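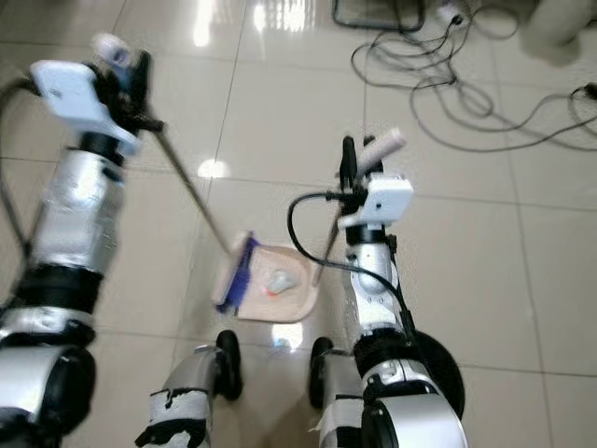 Sweeping up properly, at last

I moved into the flat in December and for the first few weeks I didn't own a broom. I used a hand brush from under the sink and a piece of card torn off a cereal box, which meant kneeling on the floor every evening for the sake of a few crumbs. My knees were not happy.

So I bought a broom and a dustpan on a long handle. I looked at one by Curkside and one by Jundano, and there was very little between them. What matters is that you can stand up straight to use it.

I do the kitchen at nine in the evening, after the washing up, and it takes 12 minutes if I include moving the chairs. I start at the far wall and bring everything towards the door. The last bit is the slow part. You have to hold the pan flat with its front edge right down on the floor, put the bristles up against it and take short strokes. Long strokes send half of it over the top. Paper is easy. Rice is a nuisance and so is onion skin, which floats off as soon as the broom gets near it.

If a line of dust stays behind at the lip, I move the pan back a few inches and go again. Three goes usually does it. After that I use a damp cloth.
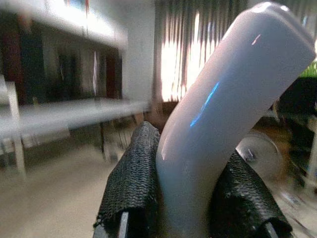
Bins and emptying

I used to walk the full pan across the room to the big bin by the back door, dropping things on the way. Now I bring a small bin to the pile instead. Mine came from Poon on the high street and has lasted well, apart from a scuff on the rim.

Hold the pan over the bin, tip it, and give the tray a couple of light strokes with the broom so that nothing clings to the inside. Fluff does cling, especially in winter when the heating's on. I put a bag in the bin but I don't change it every time – once it's half full is soon enough.

Shiny tiles are easy to sweep but they show everything, and in low sun you can see each hair. I've stopped looking at that time of day.

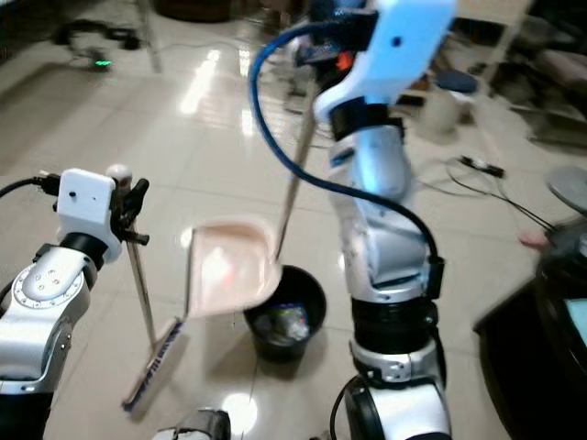 Nélida Quiroga wrote after my last post to say that she always empties the pan outdoors, straight into the wheelie bin, as the fine dust only comes back up if you tip it in the kitchen. She also washes her broom head in warm soapy water every month and hangs it up to dry with the bristles down. I've been standing mine on its bristles in the corner, and they've started to bend to one side, so I've put a hook up behind the door.

I can't do the outdoor part from the second floor, but I have begun tipping more slowly, with the pan lower in the bin, and there does seem to be less dust on the skirting board. The hall is next. It has carpet, so that will mean getting the vacuum cleaner mended first.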